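**Rotard – product and operations meeting, August**

Present: Ileana Preda (chair), Liliana Sorrentino (minutes), operations, finance.

**1. Previous minutes**
Agreed without changes.

**2. Courier pilot in Useo**
The pilot stands at 200 registered couriers. Matching is stable, but late cancellations still have to be reassigned by hand. LS to draft a rule for automatic reassignment after 2 missed pings.

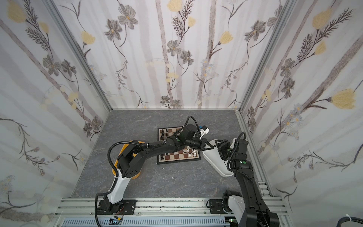

Courier insurance remains the main open point. Cordero will quote only once the fleet passes 1000 trips a month, and its draft terms exclude fragile goods. IP asked for a test list of small household items, each with a stated value and packing method. A small chessboard, as in the photograph, was taken as the first entry – flat, light, easy to pack. Finance to add a replacement price for each line.

**3. Payments**
Golier's payout file was rejected twice in testing owing to a date format mismatch. Fix in review. Payouts stay weekly until it is released.

**4. Support**
The queue was at 40 open tickets at 09:30, mostly address errors. Postcode check to be moved ahead of the payment step.

**5. Actions**
- LS: reassignment rule, draft to IP
- Finance: replacement prices
- IP: reply to Cordero on fragile goods

Meeting closed 11:15.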